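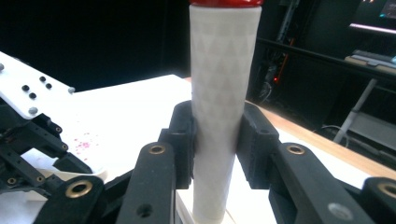 Janka Vlček wandte nach dem ersten Trainingslauf ein, eine Erfolgsquote über alle Objekte sage wenig, solange konische und gerade Zylinder in einem Topf liegen. Seit Version 0.3 werden die beiden Gruppen deshalb getrennt ausgewertet, und die Metadaten haben ein Feld `taper`.

# Gremeo-Zylinder

Demonstrationen mit einem handgeführten Greifer: stehende Zylinder zwischen zwei Fingern fassen, aufrecht anheben, an anderer Stelle wieder abstellen. Untersucht wird, ob eine Policy, die nur das Bild der Greiferkamera und die Öffnungsweite bekommt, die Neigung des Objekts beim Abstellen klein hält.

## Umfang

| Größe | Wert |
|---|---|
| Episoden gesamt | 2.155 |
| davon Testsatz | 237 |
| Objekte | 13 |
| Bildrate | 30 Hz |

Der Testsatz enthält nur Objekte, die im Training nicht vorkommen. In Version 0.1 war das anders; Ergebnisse von damals sind nicht vergleichbar.

## Aufbau einer Episode

```
episode/
 rgb.mp4
 pose.csv
 width.csv
 meta.json
```

- `pose.csv`: Greiferpose im Tischkoordinatensystem, Quaternion in der Reihenfolge w, x, y, z
- `width.csv`: Abstand der Fingerflächen in Millimetern
- `meta.json`: Objekt, `taper` (`none`, `down`, `up`), Bediener, Ergebnis

`taper: down` heißt, dass der Zylinder sich nach unten verjüngt. Maßgeblich ist die Lage beim ersten Kontakt. Steht ein Objekt auf dem Kopf, wechselt der Eintrag.

## Verfahren

Die Policy sagt eine kurze Folge relativer Posen und Öffnungsweiten voraus. Neu gegenüber der Vorversion ist ein Hilfsverlust auf die Objektneigung, deren Zielwert wir aus den Kanten des Zylinders schätzen. Bei konischen Objekten sind die beiden Kanten nicht parallel, also verwenden wir die Winkelhalbierende. Meirion Kemeys hat die Schätzung an von Hand markierten Bildern geprüft — bei einem Relief auf der Mantelfläche springt der Kantenfinder gelegentlich auf das Muster, solche Bilder sind mit `edge_ok: false` gekennzeichnet und gehen nicht in den Verlust ein.

## Ergebnis

Mit Hilfsverlust kippen gerade Zylinder beim Abstellen seltener. Bei `taper: down` ist der Unterschied klein und hängt vom Startwert des Trainings ab. Wir würden daraus noch nichts ableiten. Die Einzelwerte liegen in `results/by_taper.csv`.

## Bekannte Mängel

- Bei Episoden vom Arbeitsplatz Prosser sind Bild und Pose um einen Frame versetzt. `tools/shift.py` korrigiert das, die Rohdaten bleiben unverändert.
- Das Ergebnisfeld wurde von einer Person vergeben. Eine Zweitbewertung gibt es nur für den Testsatz (Mared Foulkes).
- Durchsichtige Objekte fehlen.
- Greifkräfte wurden nicht gemessen. Aus der Öffnungsweite lassen sie sich bei den starren Objekten nicht ableiten.

## Laden

```
python tools/load.py --split test --taper down
```

Ohne `--taper` werden alle Gruppen geladen. Die Auswertung bricht dann mit einer Warnung ab — gewollt, siehe oben. Wer den alten Gesamtwert braucht, setzt `--pooled`.

## Kontakt

Fragen zu den Daten an Morfudd Hughes, zum Training an Arwel Phillips. Fehlerhafte Episoden bitte als Issue mit Episodennummer melden.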